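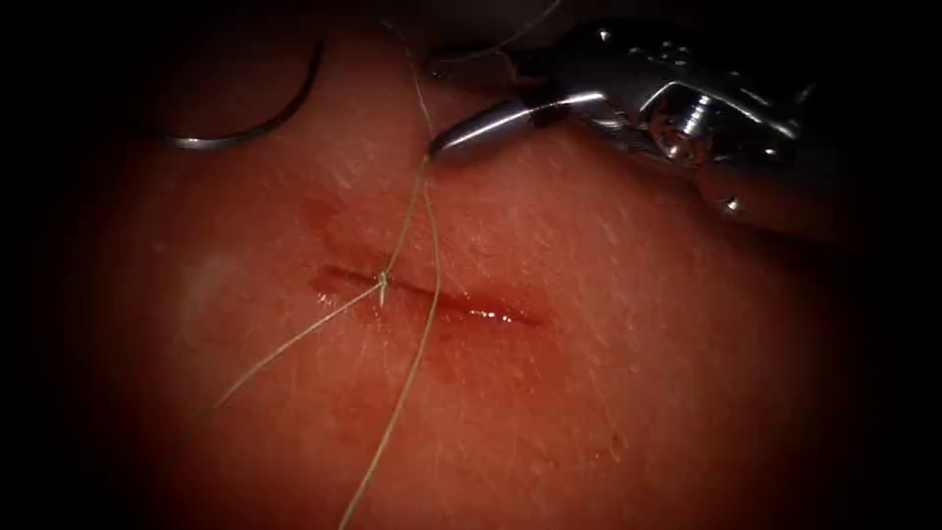 One Stitch at a Time

Edivaldo Batista has heard the pitch about robot surgeons, and he doesn't buy it. "Show me the same knot 100 times," he says. "Then we'll talk."

He advises the suturing project at Marinho, where students have been at it since April. They call their software Elline. By his tally it has tried 428 knots and tied 42 he would accept.
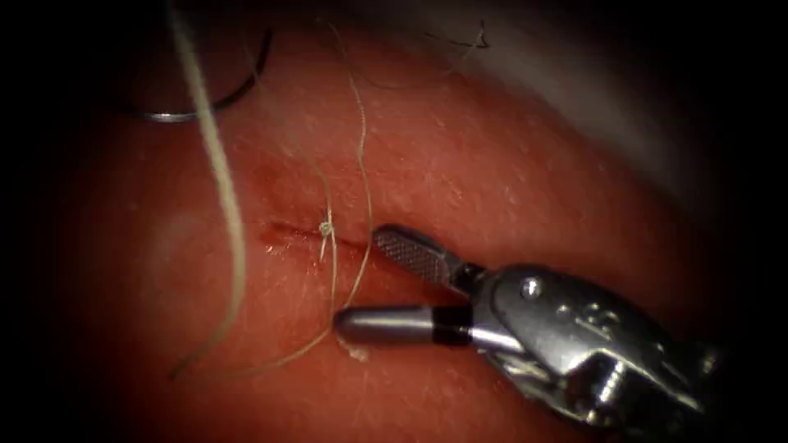 A tied knot on the practice pad, with the jaws open beside it.

Are the students discouraged? "Some. They wanted a demo – I wanted a logbook." He also dislikes the scoring at the Hunditz contest, which rewards speed.

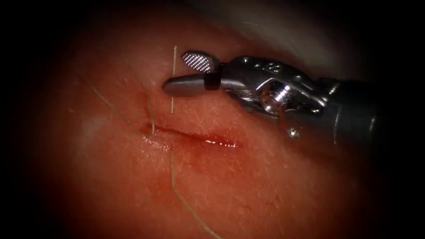
"A fast bad stitch is still a bad stitch," he says. He has asked the team to stop tuning for time until winter. Would he let Elline near a patient? He laughs. "I wouldn't let it near my couch."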